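Brudbridge Owners Board > Small Cars > Maintenance & Repair

Thread: Timing belt at 11 years, low miles, am I nuts to wait?

hatchback_dale
Ok so. Bought a used hatch from a guy in Brudbridge, one owner, always garaged. Car is 11 years old, original timing belt. Miles are super low for the age, nowhere near the mileage interval. Dealer says do it NOW. Quote was $1,023 with water pump. That's a lot for a car I paid not much more than that for.

Runs great. No noise, no leaks that I can find. Can I go one more winter on it?

tq_wrench
No. Next question.

Kidding, sort of. Belts age out. Rubber doesn't care what the odometer says. Your manual will have a miles number and a years number, whichever comes first. Most I've seen you are way past the years one. And if it's an interference engine and the belt lets go you're bending valves. Then its a head job or a junkyard motor.

Check which engine you have first.

hatchback_dale
Manual is missing, previous owner lost it. It's the 1.6.

slowlane
Gonna be the voice of dissent here. I ran mine to 14 years. Pulled the cover off, looked fine, no cracks, no fraying. Changed it anyway when I did the pump and the old belt looked like it could of gone another five. Dealers love this job, easy money.

tq_wrench
Looks fine means nothing. The cords inside go before the outside shows it. I've had two come in on a flatbed with belts that "looked fine."

slowlane
And how many drove in on belts that were fine and stayed fine? You only see the broken ones. You work at a shop.

tq_wrench
Sure. And his downside is an engine. Yours too, you got lucky.

Carmela Zuccaro
Can we help the guy instead of doing this again, we had the same fight in January

Dale, get a second quote. Dealer price is dealer price. I had mine done at Grernirar, the independent place out past the feed store. Belt, tensioner, idlers, pump, both front seals. Paid well under what you got quoted. They showed me the old parts without me asking. Tensioner was shot, grease all dried out, and that was a car with no symptoms at all.

Ask whoever does it if the TENSIONER is in the price. Lots of quotes are belt and pump only.

hatchback_dale
Just looked at the quote again. Belt, pump, coolant. No tensioner. Wow ok 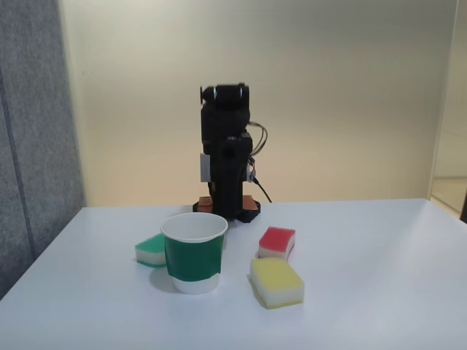 Also has a line for shop supplies, $40. What even is that

tq_wrench
Rags, brake cleaner, gloves. Everybody charges it. 40 is on the high side.

Antigoni Chatzigeorgiou
Did mine in the driveway last year. Same 1.6. Not a beginner job but if you've done a water pump or a clutch you can do it. Took me a whole weekend, a pro does it before lunch.

Stuff I wish I'd read first:

Crank bolt is TIGHT. My impact wouldn't touch it. Had to borrow a long breaker bar and the proper pulley holder. Don't use the starter trick please.

Mark everything with paint before the old belt comes off. Cam, crank, the belt itself, then count teeth across to the new one.

Turn the engine over by hand two full turns before anything goes back together. If it stops hard, STOP. Don't force it.

Support the engine before you pull the side mount. Block of wood on the jack.

I used the Prulent kit, comes with tensioner and both idlers. Pump gasket in the box was the wrong one, had to go get another. Otherwise no complaints so far.

slowlane
Prulent is ok but I'd go OEM on the tensioner at least. Funny that I'm the one saying it I know

wick_ramp
Anyone priced the kits from Wickramasinghe? They had the whole thing cheaper then Prulent when I looked, pump included. Never bought from them though.

tq_wrench
Used one. Parts were fine, shipping was slow. I wouldn't sit on an old belt waiting for it.

hatchback_dale
No way am I doing this in the driveway lol. I do oil and brakes, thats my limit.

Called Grernirar. They can get me in next week. Price includes tensioner, idlers, pump, seals, coolant. Comes in lower than the dealer even with all that. Going with them.

Question, is it ok to drive till then? 20 min commute each way.

Carmela Zuccaro
Up to you. I'd drive it gently, no flooring it up the ramp. If you hear a slap or whine from the belt side shut it off and tow it.

tq_wrench
I'd park it if you've got another way to get to work. If not, yeah, what she said.

slowlane
It's gone 11 years, it'll go a week.

midcity_rob
Jumping in late. Put this one off on my old wagon. Belt went on the highway, no warning, engine just quit. Bill was $2,078 with a used head and that was with a buddy's discount. Do the belt.

hatchback_dale
Ok ok. Taking the bus. Will post what the old tensioner looks like when I get it back.

Antigoni Chatzigeorgiou
Get them to write date and mileage on a sticker under the hood too. Next owner will thank you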